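Brastden can find the beds

Saturday, September 26, 2020

Four nights a week I drive past the old Pringle warehouse on the ring road. Heated, lit, two working kitchens. Empty. The council owns it, has owned it since May. And 685 people who came here asking for asylum are still being told there is no room for them anywhere in Brastden.

No room. I'm tired of that one.

I've heard the arguments. The waiting list for housing is 1543 names long and why should anybody jump it. Fair question. Except no one on that list is going to be given a cot in a warehouse, so nobody is jumping anything. Two different problems. The council keeps stapling them together becuase it means neither gets solved and each group can be told the other one is to blame.

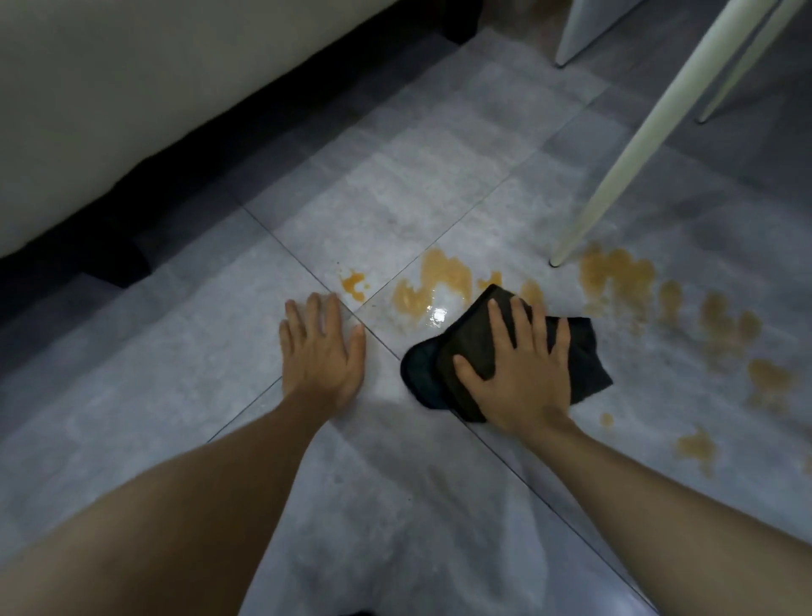
Wiping up a spill on the tiles.

Flora MacLeish, who runs the night desk at the Rikine Street center, wrote to the mayor twice. Twice she got the same letter back. Same second paragraph, same typo in it. "Your concerns have been past to the relevant department." Which department? She phoned. They didn't know.

Meanwhile the center is over its limit every night and has been all summer. Families on mats in the hallway. Distancing, forget it. The county sends an inspector to write them up for crowding — the same county that sends them the families. Try explaining that to anyone over the age of six.

And the contract. Prornus gets paid per person per night to run transport and "placement support." I read the thing, all of it, on a bus. There is no line in there that pays them for getting a person placed. They get paid while people wait. So people wait.

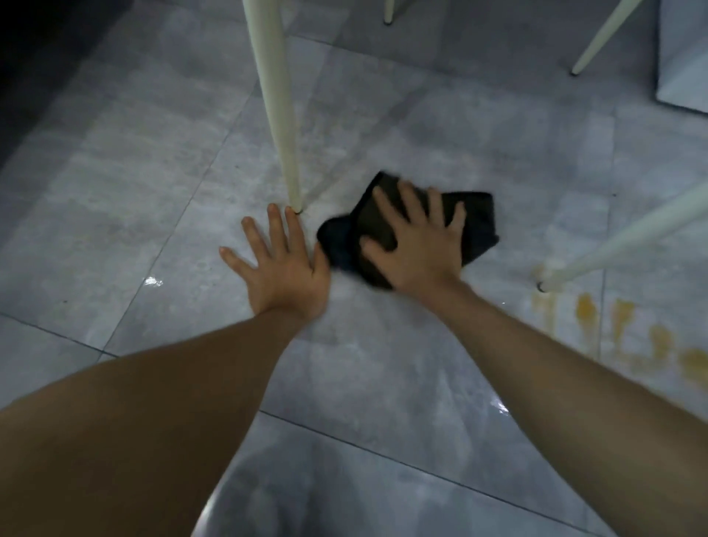
I'm not saying they're crooks. I'm saying write a contract like that and you'll get what you paid for. Sarahí Ponce said so at the hearing, in plain words, and was told her two minutes were up. The Prornus man got much longer, with slides.

What would I do? Open the warehouse. Put the center's own staff in charge of it, with real wages. Tear up the per night clause when it comes up for renewal and pay for placements. Answer Flora's letters, with a name at the bottom.

It'll cost money, sure. So does an empty building with the heat on.

Council meets again next month. Public comment is at the start this time, they moved it, so get there early. I'll be in line.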